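News > Research and Technology > Software

Trulton releases new version of Plerkex grasp planning software

Trulton has released a new version of Plerkex, its planning and control software for robot grippers, following a period of joint testing with the engineering firm Teuber. The update changes the way the software decides where to take hold of an object when the edges of that object are hard to see.

The work has centred on household containers with clear or frosted sides. Such items are a known difficulty for camera-based systems. Light passes through the walls or bounces off the lid, and the software may place an edge too far in or too far out. In earlier versions of Plerkex, a bright reflection could be read as a corner, and the planner would then propose a grip that closed on the lid alone.

Under the new release, the perception module no longer passes a single outline to the planner. It passes a set of likely outlines, each with a score, and the planner looks for a grip that would hold for most of them. Where no such grip can be found, the software asks for a second view before any movement is made. Trulton said that this step adds a short delay, which can be limited or switched off by the operator.

The planner has also been given a separate rule for parts that stick out, such as handles, clips and hinges. These are now marked as areas to be avoided unless the task requires that they be moved. The gripper's contact points are placed near the corners or along the plain sides of the object instead. 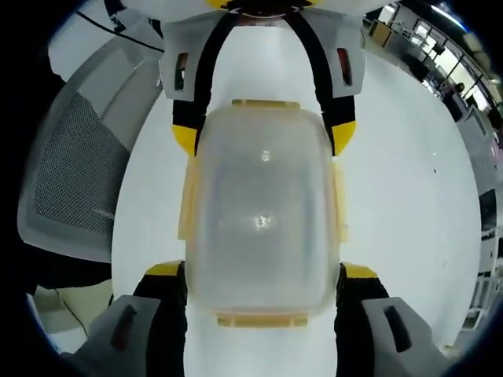 A gripper closing on a lidded plastic container with a tab on each side. Photo: Trulton

The planner was trained on 1533 recorded grasps, carried out with hand-held grippers fitted with a camera. Each recording holds the camera images, the opening of the fingers and the path of the tool. Staff from both firms then marked the moment of first contact and the moment at which the grip was judged to be complete. Recordings in which these points could not be agreed were left out.

Teuber was responsible for the tooling used to prepare the recordings. This includes a correction step for the strong curve that a wide-angle lens gives to straight lines, together with a viewer in which the planned grip can be laid over the recorded one. The viewer is supplied with the release and may be used without a robot connected.

Testing on robot arms was carried out over 13 weeks at Trulton's site. According to the company, the number of attempts stopped by the software because of an uncertain outline fell by nearly half in comparison with the previous version. Results for fully clear containers were weaker than those for frosted ones, and the release notes advise users to keep the earlier speed limits in place for such items.

Changes have also been made to the control side of the software. The closing speed of the fingers is now set separately for the approach and for the final part of the movement. If one pad meets the object before the other, the controller slows the movement and corrects the position of the wrist. Previously the fingers continued to close at the same rate, and light containers were sometimes pushed across the table.

Grinance, which uses Plerkex in its packing trials, has been given early access to the release and is expected to report its findings to Trulton in December. Those findings will be used to decide whether the new planning method should become the default setting. For the time being it must be selected in the configuration file.

The release is available to current licence holders at no extra charge. Existing task files can be opened without changes, although users who have written their own perception modules will need to update them to supply scored outlines. Support for the previous version will continue for eight months.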